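Pressing seams at the sewing table

Press each quilt block before you join it to the next one. Lift the iron and set it down again. Sliding it stretches bias edges, and a stretched block won't match its neighbor.

Press toward the darker fabric unless the pattern says otherwise. On 2-inch squares, finger press first.
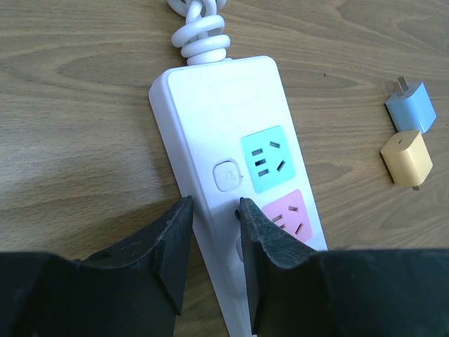
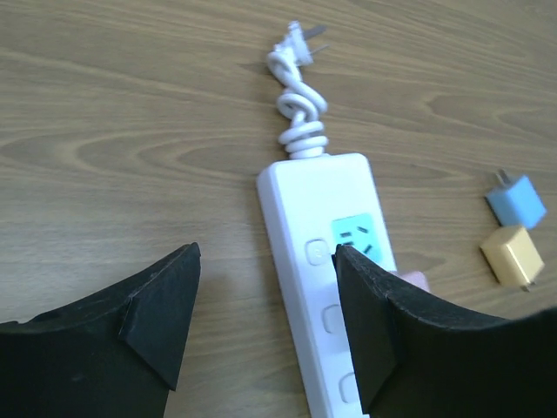
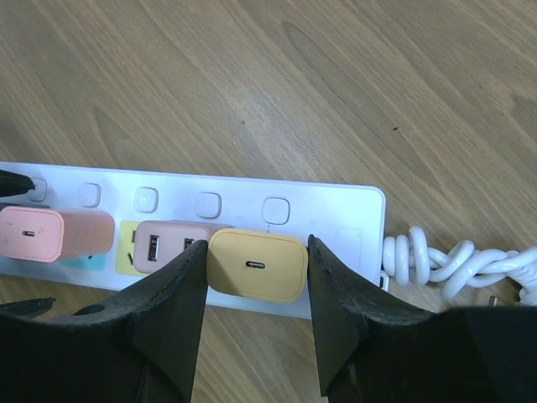
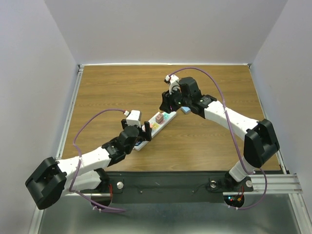
Teemu Turunen wrote in to say that he leaves steam off until the whole row is sewn, and that his Omham blocks came out square for the first time that way. He lets each row cool flat under a heavy book.

Starch helps with old, soft cotton. Spray the back, wait 3 minutes, then press dry. Wash it out when the quilt is finished.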